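Home | Food | Cooking Terms | Random Article

Patty

By Milagros Villanueva — 4 January 2023
Shares 40 | Comments 2

A patty is a flattened, usually round portion of ground or mashed food, shaped by hand or in a mold and then cooked. Ground beef is the best-known base. Pork, poultry, fish, beans, grains, and potatoes are also common. The word comes from the French pâté and first meant a small pie, a sense that survives in the Caribbean, where a patty is a filled pastry.
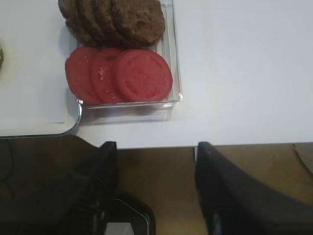 Round brown patties overlapping in a clear plastic tray.

Shaping and binding

Meat patties hold together mainly through their own protein, which sets when heated. Salt worked into the meat before shaping makes the texture firmer and closer to sausage, so many cooks salt only the outside. Bean and grain patties often need a binder such as egg, flour, or breadcrumbs. Chilling the shaped patties helps them keep their edges.

A patty shrinks and thickens in the middle as it cooks. Pressing a shallow dent into the center before cooking offsets this.

Cooking

Patties are fried, grilled, broiled, or baked. Thin ones cook quickly and brown well — thick ones need lower heat so that the center is done before the outside burns.
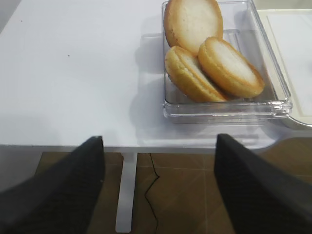 Serving customs vary. In the United States the usual carrier is a soft bun, but a patty may also be served on a split biscuit, as with breakfast sausage, or on a plate with gravy. Hamburg steak in Japan is generally eaten with rice and a brown sauce.

Storage

Raw patties are commonly frozen with paper between them — without it they stick together and tear when separated. Cooked patties keep for a few days in a refrigerator.

See also: Croquette, Meatball, Rissole

Last edited by Lorna Ocampo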